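Plutwood Trillside Folding Table: Review After a Summer of Use

I bought the Trillside in white to replace a door on two sawhorses, my work table for longer than I want to admit. Plutwood sells it as a utility table for a spare room or garage. Mine has been used for sorting, wrapping, potting up seedlings and one yard sale. By September I had a fair idea of what it does well.

Setup

It comes in one box with the legs already attached. You fold out each pair, push the brace down until it clicks, and turn it over. The first time took me 8 minutes, most of it spent cutting tape. The instructions are a single sheet of drawings, and the third one is wrong. It shows the brace facing out, and it has to face in.

At 22 pounds it's easy enough for one person to carry, but the handle is on the long side, so the table bangs against your shin on stairs. I now carry it flat against my hip with the legs facing away.

The top

The surface is smooth and wipes down with a damp cloth. Potting soil came off with no effort. Ballpoint ink took dish soap and some rubbing. I left a strip of packing tape on it for a week and it pulled up clean, though there was a faint sticky line that needed a second pass.

White shows everything, which I like for small parts and dislike for coffee. Small things are easy to find on it if you keep them in a tray. Without one they roll, because the top has no lip at all. 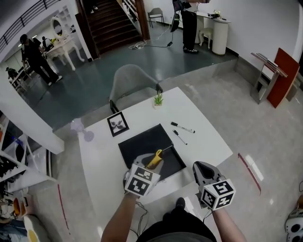
Stability

Plutwood rates the table at up to 800 pounds spread evenly. I haven't tested that and don't plan to. With boxes of books along the full length for the yard sale, that Saturday went fine and the top didn't sag that I could see.

Side to side is another matter. If you lean on one end and write, the other end moves. Sawing on it is a bad idea. My old Drindum table was heavier and uglier, but it stayed put. Rubber feet helped a little on the garage floor and made no difference on carpet.

Height

There is one height, and it suits a chair. Standing work gets hard on the back after an hour or so. Kahsay makes a table of the same size with adjustable legs, and if you mostly stand, I'd look at that one first.

Price and verdict

I paid 60 dollars on sale and I'd pay it again. The hinges still click firmly, none of the screws have worked loose, and the corners have only one small chip, from the stairs.

Good for: sorting, crafts, sales, extra seating at a cookout.
Not good for: sawing, a sewing machine, anything you do standing up.

Four stars out of five. I took one off for the wobble – and the instruction sheet didn't help.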